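Fellville Work Table, light wood-grain top

Product code: FV 522
Category: Tables and benches
Maker: Fellville
Status: In stock at the Riler warehouse, made to order in other sizes

The Fellville is a plain work table for offices, studios, labs and teaching rooms. It has a flat top and a cable hole set well back from the front edge. We have been making it since the Kuroda range was discontinued, and most parts of the older base will still fit.

The top

The standard top is a pale beige laminate with a soft tan and honey wood grain. The grain runs lengthwise in fine lines, with wavy contours and a few oval swirls toward the middle of the board. Colour is consistent from batch to batch, so a table added later should sit comfortably beside the first one. The surface has a slight gloss and will show a band of reflection under overhead lighting. If glare is a concern, ask for the matte finish, which carries the same grain.

Our designer, Margit Lindqvist, drew the corners with a small radius. Edges are straight on all sides and finished in a matching colour.

The cable hole is round and goes right through the top. It takes power leads and most data cables. Plugs larger than the hole need to be fed from below before the table is loaded. A snap-in cover is available in grey or black.

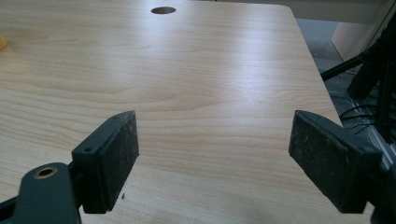 Size and base

Height is adjustable at the feet by up to 47 mm to suit uneven floors. The base is powder-coated steel and comes flat-packed with 4 legs, 2 rails and a bag of fixings. Assembly takes two people about half an hour. An Allen key is included.

The Sisitik cable tray clips under the rear rail and can be fitted at any time. It is sold separately.

Care

Wipe with a damp cloth and mild detergent, then dry with a soft cloth. Do not use scouring pads, solvents or wax polish. Ink and marker usually lift with a little methylated spirits – test a small area first. Use a mat under hot items and a cutting board under knives.

Light scuffs can be cleaned off. Deep scratches cannot be sanded out of laminate, but a replacement top can be ordered on its own and bolts to the existing base.

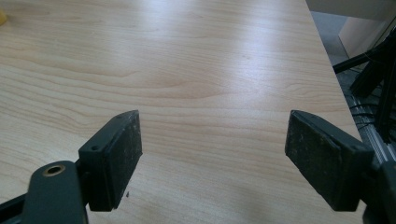 Standard top, light wood grain.

Delivery and warranty

Stock tables leave Riler within five working days. Made-to-order sizes take longer in July, when the workshop closes for maintenance. Delivery is to the kerb unless indoor placement has been arranged beforehand. Please check the carton for damage before signing.

The base and top are covered for five years in normal indoor use. Damage from heat, standing water or outdoor storage is not covered.

Trade and school orders: Chiharu Fukuda
Spare parts and replacement tops: Hideaki Oda

Colour samples of the top can be posted on request.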